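Home | Forums | Household & Storage | New posts | Search | Log in

Thread: Plastic cups and fabric bins – what do you do with the odd ones?

Posted in December by Stiltico

I've got a pale wooden worktop that I use as a table, with a black fabric organiser on it, and I'm trying to settle how the plastic cups should be stored. At the moment they get left out on the wood until somebody gets fed up and drops them in. The cups don't match. There is a wide blue one that is more like a bowl, a taller red one that tapers, and various others that came from sets long gone. Pictures first, then the questions.

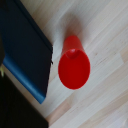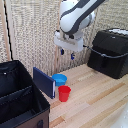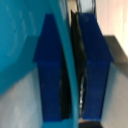
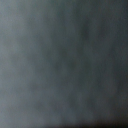 The trouble is that nothing nests. The tall ones will go inside the wide ones but they stand up at an angle and catch on the edge of the organiser when you lift anything out. If I put the wide ones on top they slide off. I don't want to buy a matching set as these are perfectly good cups.

Two questions. Do you store plastic cups upright or upside down? And is a fabric bin any use for them, or should I be looking at a hard tub?

Prirnetti wrote:

Upside down, always. Dust settles in anything left open, and in our house crumbs do as well. I keep ours rim down on a tray at the back of the worktop and they've been fine for years.

I'd get rid of the fabric one. They look tidy in the shop and then the sides go soft and you can't stand anything up in them. A hard plastic tub can go in the sink and be washed. I paid 50 pence for mine at a school fair.

Trajkovski wrote:

I disagree about upside down. If there is any damp left in a cup and you put it rim down on bare wood you get a ring. I had a whole row of them on a beech worktop and it took a lot of sanding to shift. Upright until properly dry, then put them where you like.

I'm with you on the hard tub though.

Prirnetti wrote:

I did say a tray.

Trajkovski wrote:

You did, sorry. My point still stands for anyone putting them straight on the wood.

Divero wrote:

I'd keep the fabric organiser. Mine has been going since 2000 or so my other half claims, and the only thing wrong with it is one handle. What you need is something stiff in the bottom. Cut a piece of thick card to the size of the base and another for the long side. It stops the sagging and costs nothing.

For the odd cups, sort by width and forget about colour. Widest at the bottom, then whatever fits inside without jamming. If a cup won't sit straight in the one below, it starts a second stack. I ended up with two stacks and one leftover, and the leftover holds pens.

Also, do you need all of them? I went through our cupboard last winter and there were 17 plastic cups in it. We are three people. I kept six.

Stiltico wrote:

Thanks all. The card idea is a good one and I've got a box I can cut up. I did wonder about the rings, as the wood has only been oiled and I'm not sure how much it would stand up to. I'll leave them to dry upright on a cloth.

I take the point about numbers but they do get used. We have children round most weekends and they are used for paint water, beads, dried beans and so on, and only sometimes for drinking.

Trajkovski wrote:

In that case I'd split them. Paint cups in one place and drinking cups in another, well apart. You never quite get the paint out of the scratches and I wouldn't want to drink from one afterwards.

Prirnetti wrote:

Agree with that. Put a dot of nail varnish on the bottom of the paint ones. It lasts longer than marker pen.

Divero wrote:

Nail varnish chips off mine. I scratch a cross in the base with a skewer, which looks rough but stays put.

Something else to think about is where the books go. If you keep books and cups on the same table, stand the books at the other end. I lost a good hardback to a cup of paint water – every page went wavy and it never closed flat again.

Stiltico wrote:

Books are next on the list. There are a few that get left on the table and they could do with a proper shelf.

I measured the wall this afternoon and I've got 133 cm between the corner and the socket, so a short shelf would go in without any trouble. I could hang the drinking cups under it if they had handles, but hardly any do.

Trajkovski wrote:

A narrow rail along the front of the shelf would do for cups without handles. A bit of dowel is enough. They stand behind it and can't be knocked off.

Prirnetti wrote:

Rim down, I hope.

Trajkovski wrote:

On a shelf, once dry, yes, all right.

Stiltico wrote:

I'll try the dowel. Card is cut for the organiser and the long side is already standing better than it was. The base piece came out slightly too big so I need to trim that tomorrow.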